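How to wash a cotton quilt at home

Check the care label first. If it says dry clean only, stop there. Most cotton quilts can go in a machine with a 3 kg allowance to spare.

1. Test the colours
Press a damp white cloth on the darkest part of the pattern. Floral prints often have reds that run – wash those on cold.
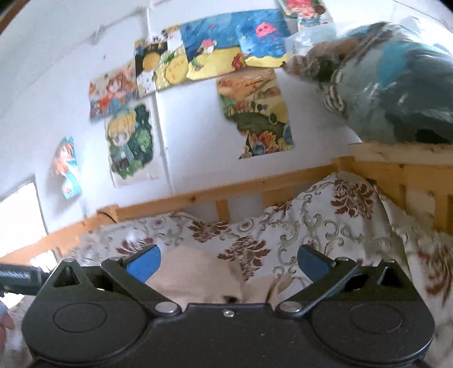 2. Wash
Use half your usual amount of liquid detergent and no softener. Choose a gentle cycle with a slow spin, then rinse again.

3. Dry
Lay the quilt flat over two airers and turn it every few hours. My double took from breakfast until late evening in January.

4. Put it away
Fold it in thirds and keep it in a cotton bag. Refold it along new lines every 3 months.

Rajeshwari Suvarna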